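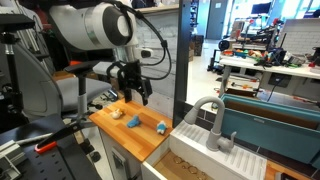
The **Sillov soft-object trial** is a bench procedure for comparing robot grippers on small, squashy things that don't hold still. It was drawn up at Nimbridge, a robotics workshop, after its staff grew tired of catalog figures obtained by picking up steel cubes. The test items are plush toys, set out on the butcher-block countertop of a play kitchen, and a parallel-jaw gripper starts above them with its fingers slightly open. Scoring is simple and has been argued over ever since.

## Procedure

Each gripper makes 100 attempts per toy. A grasp counts if the toy leaves the surface and stays up for 15 seconds. Dragging a toy by its ear is a failure, though the first edition of the rules forgot to say so, and one early gripper did very well out of it. Jaw force, approach height and closing speed are fixed before the run. Operators may swear at the controller but may not change its settings.
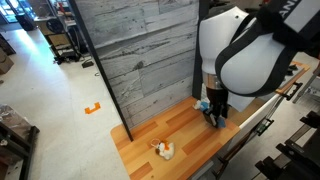
*Entry by Adhiambo Mbwambo. Last revised January 12, 2022.*

Crumpling is recorded separately. Plush gives way under the fingers, so a gripper that reports a firm hold may be holding a pinch of fabric and a good deal of confidence. The Bellini controller, used in most published runs, reads closure from motor current and can't tell the two apart. The Moltalex fingertip pads were brought in to fix this. They raised the score on thick toys and lowered it on thin ones – a result both camps quote, in halves.

## Camera placement

A wrist camera sees the toy well until the last moment, when the fingers get in the way. A fixed camera keeps its view for longer but must be calibrated again whenever somebody bumps the stand.

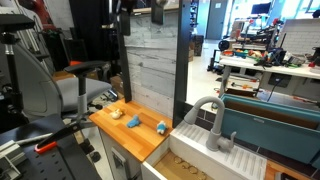
The rules allow either, or both, provided the choice is written down. Runs using both cameras take longer to set up, usually by 90 minutes, most of it spent looking for the right cable.

## Criticism

The main complaint is that toys wear out. After 800 grasps the stuffing shifts and the item becomes easier to hold, which favors whichever gripper goes last. The rules were changed in September to require a rotating order.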